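Flerkura Ceramic Styling Iron
Owner's Guide, Section 3: First Use and Temperature Settings

Read this section in full before you connect the iron to an outlet. Keep the guide for as long as you own the appliance. Text revised December 22, 2024.

3.1 Before first use

1. Remove all packing material, including the clear film on the barrel and the cardboard sleeve on the cord.
2. Wipe the barrel with a soft, dry cloth. Do not use alcohol or acetone.
3. Place the iron on its folding stand on a flat surface that resists heat.
4. Uncoil the cord completely. Do not use the iron with an extension cord.

Note: A faint odor during the first few minutes of heating is normal and does not return after the first use.

3.2 Setting the temperature

1. Plug in the iron and hold the power button for 3 seconds. The indicator flashes while the barrel heats.
2. Press the plus or minus button to choose a level. There are 11 levels, and the iron always starts at the lowest.
3. Wait until the indicator stays lit without flashing.
4. Test the setting on one thin section at the back of the head. If the curl does not hold, go up one level and test again on a different section.

Fine, bleached, or color-treated hair should be styled on the lower levels. Coarse hair may need a higher level, but the highest setting is intended for trained stylists only. Hair extensions must be styled according to the instructions of their maker — many synthetic fibers melt at temperatures that natural hair tolerates.

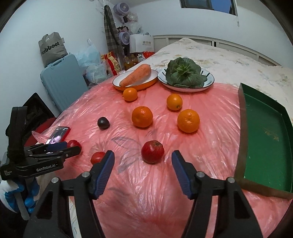

Red apple and open gripper on pink-red plastic sheeting.

3.3 Curling

1. Start with hair that is clean, fully dry, and free of tangles.
2. Divide the hair into sections no wider than the barrel.
3. Open the clamp, place the ends of one section under it, and close it gently.
4. Roll the barrel toward the head, stopping well short of the scalp.
5. Hold for a few seconds, then unroll without pulling.
6. Let each curl cool before you brush or pin it.

CAUTION: The barrel, the clamp, and the metal tip become very hot. Hold the iron only by the handle and the insulated end cap. Keep it away from children at all times.

CAUTION: Do not use the iron near a bathtub, shower, or filled basin. If it falls into water, unplug it before reaching for it, and do not use it again.

3.4 Switching off and storing

1. Hold the power button until the indicator goes out.
2. Unplug the iron and leave it on the stand until it is completely cool.
3. Coil the cord loosely. Do not wrap it around the handle.

Replacement stands and end caps are supplied by Nurden under part number 550.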